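Feltero: a small publishing app for people who already have a database

Read this before you install it

Feltero is a content and comments app that sits on top of an existing web project. It gives you articles, drafts, threaded comments and a plain search page. It began as the back end for one parts catalogue, and parts of it still look that way. The word "listing" turns up in the code where you would expect "article". I have renamed most of them.

Most READMEs in this corner of software promise that you will be up and running in minutes. I doubt that has ever been true of anything with a migration step. Set aside an afternoon, and take a backup first.

What it does

Articles have a title, a body, a slug, an author field and a status. Drafts are kept apart from published pages and never show up in search. Comments nest to four levels, after which replies are put in a flat list. Feeds come out as Atom only.

There is an importer for Flullitz exports. It reads the version 2 format and stops with an error on version 1. I did try to support both, and the result mangled accented letters in a way I could not pin down, so I took it out.

What it doesn't do

No image resizing. No single sign-on. No visual editor, and please don't open a ticket asking for one. I have used plenty of them and have yet to see one produce markup I would want to store for ten years.

No plugin system either. People say they want plugins, and then they install three and blame the host app when the pages get slow. If you need different behaviour, copy the view and change it.

Installing

Unpack the release next to your project, add feltero to the list of installed apps, then run the migrations. On a fresh database they finish quickly. On an old one, the step called 0007_slugs rewrites every slug and can take a good while. It locks the table as it goes.

Copy settings_sample.py to settings_feltero.py and change at least the secret key and the site name. The app refuses to start with the sample key still in place. Two people have asked me to turn that check off and the answer is still no.

Settings worth knowing

PAGE_SIZE is 50 by default. Bigger numbers work, but the comment counts are fetched per page and you will notice.

CACHE_PAGES is off. Turn it on only if you have measured something and found it slow. In my experience caching is mostly a way of showing people yesterday's mistakes.

SEARCH_BACKEND takes either "simple" or "corow". Simple is a plain text match and is good enough for most sites. Corow ranks the results, needs its own process and uses more memory than its manual suggests.

Test data

The fixtures folder holds 3,739 comments on 1,054 articles, all of it generated text. It is there to exercise paging and nesting. Don't use it to judge speed - real comments are lumpier, with one article getting hundreds and the rest getting none.

The suite has 108 tests. They pass on my machine and on the build server, which tells you that those two machines agree. Coverage of the importer is thin, and I'd be wary of anybody who quotes a coverage figure at you as if it settled the matter.

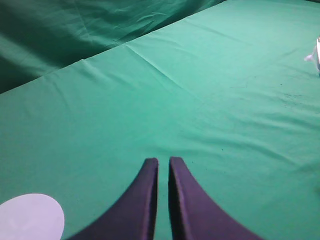 Upgrading from the March release

The permissions table has changed. Anyone who could edit a draft before can still edit it, but can no longer publish it unless you grant that separately. Run the check_perms command after migrating and read what it prints.

Templates that used the old sidebar block will show a blank column. Rename the block to "aside".

Known problems

Ruotsalainen, the default theme, breaks on narrow screens when a title has a very long word in it. The Atom feed gives the wrong time zone for posts dated before the site was created. Deleting a parent comment leaves the replies in place with no heading - some people like this, so it may stay.

Licence and contact

BSD, two clause. Bug reports are welcome if they include the version and the full traceback. "Doesn't work" gets closed.

Last edited Monday, July 24, 2023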